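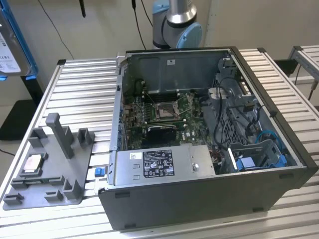 ILVILLE ROBOTICS CLUB
Minutes, September meeting

Called to order at 3:40 by Mabli Cadwaladr, chair, after a short delay while the key to the lab was located in the lab door.

Minutes taken by Delia Pană, who was absent when the job was assigned.

1. Last meeting's minutes

Approved with one correction. The word "disaster" in item 4 is changed to "delay" at the request of the gripper group.

2. Willeck Challenge, processor task

Mabli read the rules out loud, including the parts people say they have read. The arm has to pick the CPU out of the fixture, carry it to the open computer and set it in the socket. The tower lies on its side with the side panel off. The lever and frame on the socket may be raised by hand before the clock starts. Everything after that belongs to the arm.

Scoring is out of 200. Picking up the chip cleanly is worth 5, placing it in the socket is worth 100, and the rest is split among time, the written log and "general conduct of the team," which Mabli looked at several people while reading.

Bent pins end the run. They also end the motherboard. The club's position on bent pins is that we are against them.

3. Fixture

The gray tray stays where it is on the left of the computer. The fixture group asked again for permission to shift it closer and save travel time. Discussed at length. The arm has been taught one position for the pocket, and the last time the tray was moved an inch, the arm went to the old place with total confidence. Request denied, 7 to 3.

The tall post at the back of the tray was also discussed. Programming would like it shorter. Fixture would like programming to go around it. Both groups were invited to write down what they need, and both groups said they already had. Delia has neither document.

4. Program

Version 134 is the current one. Versions 131 through 133 are to be left alone, and whoever named a file "134 final real" should come see Mabli.

The approach over the socket now starts higher and comes down in two stages. Programming reports that this is slower. The rest of the club reports that it can watch now.

Still open:
Checking which way the chip is turned before the pick. Right now this is done by a person squinting.
How hard to press on release. Fixture suggested "gently." Programming asked for a number.
Keeping the hanging cable clear of the case on the return move.

5. Practice computer

A member proposed taking out the graphics card and tying back the black cables over the drive cage so the arm has more room. Mabli pointed out that the rules call for the machine as supplied, cables included. The proposal was withdrawn, then made again in slightly different words, then withdrawn.

Reminder that the power supply stays unplugged from the wall during all practice. Reminder also that the slots in the table are not for pencils.

6. Scrimmage with Talpur

Talpur has offered a joint practice at their building. They run the same task and say it is going great. Motion to accept passed. Motion to describe our own progress as "going great" in the reply also passed, with one abstention from programming.

Delia to write the reply. Mabli to read it before it is sent.

7. Money

Brurkik Hardware will give us a discount on fasteners if we put their name on the shirts. There was no objection to the name. There was a long conversation about shirt color, which is not recorded here and is held over to next month, or until people get tired.

8. Other business

The whiteboard has been cleaned. It had the log on it. Anyone with a photo of the whiteboard should send it to Delia tonight.

Food is still not allowed at the bench. Pretzels are food.

Action items

Mabli: ask Willeck whether the log can be typed.
Delia: reply to Talpur; rebuild the log from whatever people send.
Programming: orientation check, release force, one folder.
Fixture: leave the tray alone.

Adjourned at 4:55. Several members stayed to argue about the post.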